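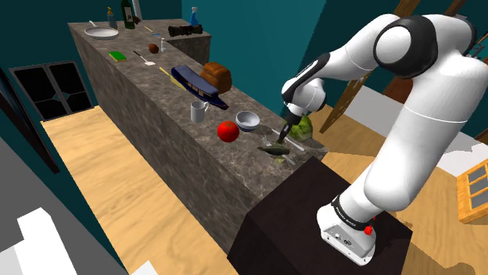
Can a Robot Clean Up the Kitchen Yet?

Think about the last time you cleared the kitchen counter. You put the bread away, rinsed a mug and wiped up the crumbs. You probably talked to somebody while you did it. For a robot, that same job is very hard.

The first problem is knowing what things are. A tomato and a red ball look a lot alike to a computer. A fork seen from the side is just a thin line. You learned the difference by handling forks every day since you were small. A robot has to learn it from thousands of tries.

Many of those tries happen inside a computer. Engineers build a pretend kitchen, a bit like a video game, with a pretend arm in it. If the arm drops a cup there, there is nothing to sweep up. Kerttu Manninen works on a kitchen program called Sorkilel. One night in April her computer ran 2079 practice tries at picking up a single cup. The arm got it right 1810 times.
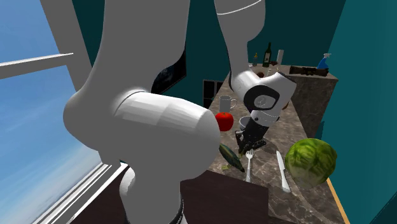 The second problem is grip. Lettuce is soft and bumpy. A knife is hard, thin and flat against the counter. Squeeze a tomato the way you squeeze a mug and you get juice -- and a mess. Your fingers feel all this and change how hard they press. Many robot hands can't feel much at all.

Then comes the real kitchen, where the light changes and people leave things in odd places. A robot that did well in the pretend one may have to learn some things over again.

So, can robots do chores yet? Some can do one chore, slowly, in a kitchen they know. Clearing any counter in any house is still too hard for most of them. For now, the mug is your job.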